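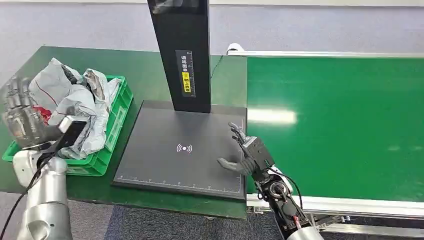
Tuesday, gone 11 at night

Quick one, shattered. Mailers all day again. Crate full of the grey and white ones, heaped over the rim, and every time I looked up it was heaped again. They slide off each other, that's the trouble. Grab one and you get three. My fingertips have gone papery from the plastic.

Derek wants 160 an hour on the scanning pad. Managed it before dinner, nowhere near it after. Ciarán says lay them label up on the green bench first and then scan, which is fine if you've got the elbow room. Will try it tomorow.

The Lulico lot came in late, 40 short, so Gobnait was on the phone till 2 and we had no one on returns. Ate my sandwich standing up. Cheese, a bit sad.

Must remember: gloves, the thin ones. Ring Mum. Ask Lorcan about swapping Saturday, he owes me one from March.

Bus was late and I didnt even mind, got a seat. Bed now.

Search this diary Go

Last updated Tuesday, 11.40 pm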